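Section 4. Setting up a reading group with the Prinbridge kit

Read this section before you hand out any books. The kit promises that a group can "run itself from the first night." I have not seen one do that, and the steps below assume yours won't.

4.1 Choosing the first novel

1. Take the title list out of the kit folder. Cross off anything nobody in the group can get hold of within a month.
2. Ignore the star ratings. They came from the publishers' own flyers, as far as I can tell.
3. Read the first chapter of two novels yourself. Pick the one you argued with.
4. Tell members the title and the edition. Page numbers differ, and a talk about "that bit on page 100" goes nowhere when half the room has the paperback.

Note: The list calls "Magsi" a short, easy opener. It is short. It has four narrators, none of them named at the head of a chapter, and most new groups lose track of who is speaking before the wedding. Save it for December.

4.2 Using the question cards

1. Sort the cards into plot, character and style.
2. Throw out any card that can be answered yes or no. "Did you like the ending?" has stopped more talk than it has started.
3. Keep two cards from each pile for the night. Put the rest away where you won't be tempted.
4. Ask the first question and wait. The silence feels longer to you than to them.

Caution: Do not read the author interview aloud before the discussion. Once a group hears what the writer says the book means, people tend to agree with it — even those who came in with a better idea.

4.3 Recording opinions

The guide wants a score from every member on the sheet marked "Jonon." You may fill it in if you like. A score tells you little about a book such as "Mikel," where one reader wept over the brother's letters and the next thought they were padding. Ask for a sentence in writing instead, and ask for it before anyone speaks.

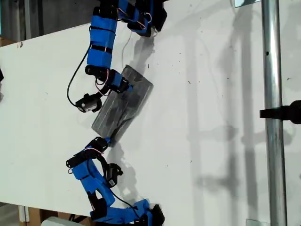
Iqra Ghumman
Section editor, reading group guides
Revised 5 Feb 1999

4.4 If the discussion stalls

1. Have someone read a paragraph aloud, one they disliked.
2. Ask what they would cut.
3. If that fails, move on to choosing the next book. Some novels don't give a group much to say, whatever the jacket claims.

Note: The "mood music" suggestion on the back of the folder may be skipped.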